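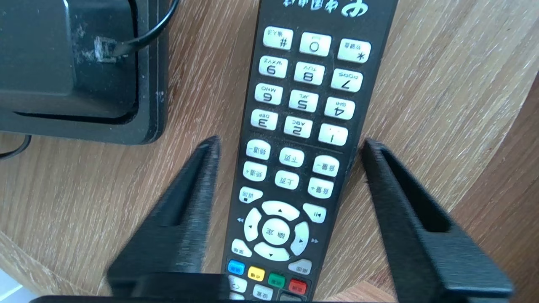
4 min read

I have been putting off the guest room drawers for so long that I had started keeping the door shut, so I wouldn't have to think about them on my way to the laundry. Then Oi-ling Tseng wrote to say she was coming back for another visit, and I could hardly ask a woman that tidy to sleep beside a drawer that wouldn't close.

So I made tea and sat down with the remotes. If you have ever moved house with a television you will know how they multiply! The one I was fondest of is the black China Mobile one with the nice big white buttons. I can't read all the Chinese, but the numbers are plain enough, and the arrows go round the 确定 button in the middle, which Oi-ling taught me is "confirm" – she has me saying it nearly properly now. I like a remote with a proper number pad. My brother-in-law Reginald Bellamy has one at his place with hardly any buttons at all, and I have never once managed to turn the sound down on it.

I wiped it over with a barely damp cloth and ran a dry toothpick around the edges of the keys (take the batteries out first, please, I learned that the silly way). Two new batteries, and it went into the keep pile. The keep pile was bigger than I had promised my husband it would be, but there we are.

After that I moved on to the bedside table and the telephone, and that took up the rest of my afternoon, mainly on account of stopping to read old letters.

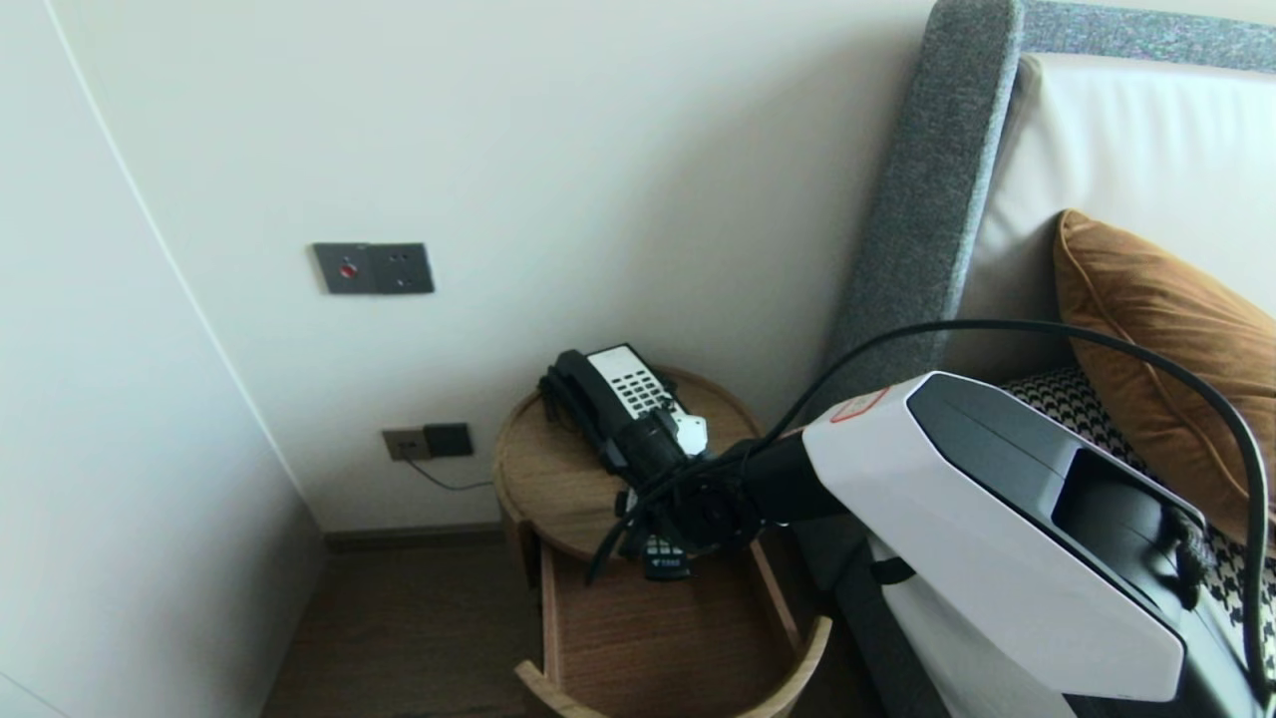

Prustmont, 3/20/23

I do love that little round table. It's pale wood with a raised rim around the top, so a pair of glasses can't roll off in the night, and the drawer is curved to match, with a woven look inside that catches every crumb and hairpin you ever owned. The soft brush on the vacuum gets most of it. For the rest I use an old pastry brush and a good deal of patience.

The black telephone with the cord stays on top. Chantelle Mthembu thinks I should get rid of it and put a lamp there, and she may be right about the lamp, but I like a phone that is always where you left it. I went over the white keypad with a cotton swab, one row at a time, and gave the handset a good wipe as well.

What I haven't settled is where the remote should live. On the tabletop it crowds the phone, and in the drawer guests never find it. I wrote to Rimantas Strazds, who is handy with wood, to ask whether a small tray could be made to fit a curved drawer, and he wants measurements before he'll say anything. I'll get the tape out tomorrow, once the sheets are dry.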